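Module « Robotique de service et manipulation »
Notes de cours, séance 6 : bonnes pratiques pour les démonstrations à la pince tenue en main
Rédaction : Zdislava Sokol, relecture de Kiran Chauhan
Version du 28 mai 2020

Bonjour à toutes et à tous. Vous avez été plusieurs à me demander, après la séance précédente, une version écrite des règles que nous appliquons quand nous enregistrons des démonstrations de pliage, et je me suis laissée convaincre d'autant plus volontiers que mes explications orales partent souvent dans tous les sens (Kiran vous le confirmera avec le sourire). Prenez donc ces pages comme un aide-mémoire à garder ouvert à côté de vous pendant que vous préparez votre premier lot pour le projet Vulik.

1. Ce que l'on appelle une règle dans ce cours

Il y a les normes au sens strict, celles que l'on cite dans un dossier technique, et nous y reviendrons longuement en novembre avec Joaquín Ledesma. Et puis il y a les règles de maison, plus modestes, qui font qu'un enregistrement réalisé par l'un d'entre vous peut être relu sans peine par quelqu'un qui n'y était pas. Elles ne remplacent aucune norme de sécurité. Elles portent sur le vêtement, sur la surface, sur le geste et sur la fiche qui accompagne le tout, et la plupart sont nées d'un lot qu'il a fallu refaire.

2. Préparer la surface et le vêtement

Un lit fait très bien l'affaire, à condition que le drap soit tendu et que le vêtement garde une marge de tissu visible autour de lui. Un drap à motifs n'est pas interdit, loin de là ! Nous en voulons même dans le jeu de données, car les logements réels en sont pleins. Ce que nous demandons, c'est que la couleur du vêtement se détache nettement de celle du fond, et que le motif soit mentionné dans la fiche. Un pull rouge sur du bleu, par exemple, ne pose aucune difficulté de lecture.

Posez le vêtement à plat, encolure du côté opposé à vous. L'étiquette de col est un repère précieux pour l'annotation : laissez-la apparente dans l'ouverture chaque fois que la coupe le permet, même lorsqu'on ne peut rien y lire, puisque c'est sa position qui nous intéresse.
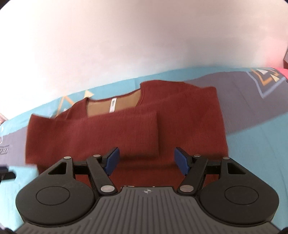

Fig. 1. Pull rouge à plat, une manche rabattue en travers du haut de la poitrine ; mors ouverts.

Dans l'état de la figure 1, l'annotateur dispose de tout ce qu'il lui faut : l'encolure est ouverte et tournée vers le haut, l'étiquette blanche se voit bien, et la manche repliée forme une bande horizontale dont on suit les bords sans hésiter. Si vous deviez interrompre une démonstration et la reprendre, c'est ce genre d'état intermédiaire qu'il faudrait choisir, et je vous encourage à le noter dans la fiche sous le nom de « palier ».

3. Tenir la pince

La pince se présente mors ouverts au-dessus du tissu, les deux patins face à face, avant toute saisie. Prenez le temps de cette approche. Les débutants ont tendance à fermer pendant la descente, et l'on ne sait plus ensuite si le pli a été choisi ou attrapé au passage. Zuzana Tichý, qui a relu 145 démonstrations l'an dernier, recommande de marquer une pause de 2 secondes au-dessus du point de prise ; j'avoue que cela paraît interminable les premières fois, mais on s'y fait.

Gardez votre main libre hors du champ pendant toute la prise. Si vous devez lisser le drap ou retourner une manche, arrêtez l'enregistrement, faites ce que vous avez à faire, puis ouvrez une nouvelle prise avec un nouveau numéro. Une correction à la main au milieu d'une démonstration oblige à écarter la séquence entière.

4. Les états désordonnés ont leur place

On me pose chaque année la question : faut-il toujours partir d'un vêtement bien étalé ? Non, et il serait même fâcheux de ne garder que des cas propres. Un système entraîné uniquement sur des pulls sages sera bien embarrassé devant un pull en tas. La procédure Trotimeo distingue donc les états « étalé », « partiel » et « froissé », et chaque lot doit comporter les trois.

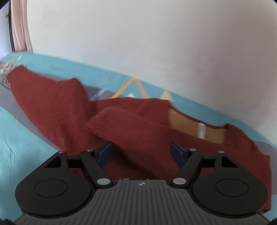
Fig. 2. Vêtement rouge froissé, disposé en diagonale ; rien n'est pincé entre les patins.

Pour un état comme celui de la figure 2, remplissez la rubrique « repères » avec un soin particulier. L'ouverture laisse voir l'intérieur moutarde et l'étiquette blanche, ce qui suffit à orienter le vêtement malgré le grand rabat qui recouvre le milieu. Signalez aussi les recouvrements : quand un pan de tissu en cache un autre, l'annotateur ne doit pas deviner ce qui se trouve dessous. Il trace ce qu'il voit et coche « partie masquée ».

5. La fiche de prise

Elle tient sur une page et se remplit tout de suite, pas le soir venu (je parle d'expérience). On y porte :
Le numéro de prise et le nom de l'opérateur
Le type de vêtement et sa couleur dominante
La surface, avec mention d'un motif éventuel
L'état de départ selon Trotimeo
Les repères visibles : encolure, étiquette, manches
Les incidents, même minimes

Kvido Krajčí conserve les fiches dans l'archive Vrabec, qui en compte à présent 2,000. Une fiche sans état de départ vous sera renvoyée, toujours gentiment.

6. Pour la prochaine fois

Choisissez un vêtement à manches longues, préparez une prise par état et apportez les fiches remplies. Nous les échangerons entre binômes et chacun annotera celles de l'autre, sans poser de question à son auteur. Pensez aussi à relire la section 3 avant de venir, nous commencerons par l'approche mors ouverts.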